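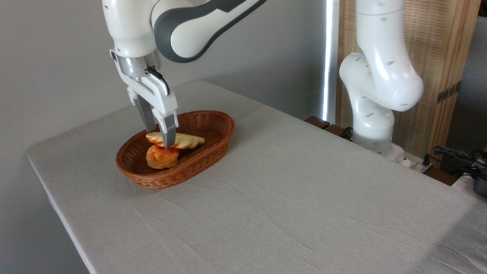 What is a proving basket?

A proving basket is a shallow container in which shaped bread dough is left for its final rise before baking. It holds the dough in shape, draws a little moisture from its surface and, in many cases, leaves a pattern on the crust.

Proving basket

Proving baskets are used mainly for soft or wet doughs that would spread if left on a flat surface. They are made from cane, willow, wood pulp, straw or plastic, and may be round, oval, oblong or ring-shaped. The German name is Gärkörbchen and the French is banneton. English-speaking bakers use the French word freely, whatever the basket is made of.

Construction

The common cane basket is made from a single length of split rattan, coiled and fixed with staples or pins. The coils give the finished loaf its raised rings of flour. Willow baskets are woven on upright stakes and are nearly always lined with linen, as dough pushes into the gaps between the rods and tears when turned out. Wood pulp baskets are pressed in a mould from ground spruce fibre and water, then dried. They absorb more moisture than cane and can be cleaned at a higher heat.

Plastic baskets absorb nothing. They are favoured in larger bakeries where washing by machine is required, and are used with more flour or with a cloth.

Sizes

Baskets are sold by the weight of dough they hold, although makers do not agree on whether this means dough or baked bread. Tollier, a maker of coiled cane baskets, gives the inside length of its standard oval as 305 mm and its depth as 7 cm. Cirnari measures the outside of the rim, so its ovals appear larger on paper than they are in use. A dough should fill a little over half of the basket when first placed in it.

Use

A new basket is brushed with water, dusted with flour and left to dry, which gives a thin coating that later flour will cling to. Rye flour and rice flour are preferred to wheat flour, as they take up water more slowly and are less likely to form a paste. The shaped dough is placed with its seam upwards, so that the smooth side faces down and becomes the top of the loaf when the basket is turned over.

Proving may take place at room temperature or in a refrigerator. Cold proving is longer and the basket is normally covered to prevent a skin from forming. The basket itself does not go into the oven.

Care

Cane and willow baskets are not washed after each use. Loose flour is knocked out once the basket is dry, and the coils are cleaned with a stiff brush. Damp storage leads to mould, and flour left in the joints attracts weevils and flour moths. Moodley recommends drying cane baskets in an oven at 60 °C for 40 minutes - long enough to dry the inner coils without making the cane brittle. Mabuza prefers air drying and holds that repeated heating loosens the staples.

Related objects

The couche is a length of heavy linen folded into ridges, used for baguettes and other long loaves. Serving baskets resemble willow proving baskets but are often varnished, and a varnished basket is unsuitable for raw dough.

Further reading

Moodley, Nosipho. Cane, Willow and Pulp: The Baker's Basket. Ó Conaill.
Mabuza, Sibusiso. "Drying and storage of coiled baskets". Groklow, 02/08/2019.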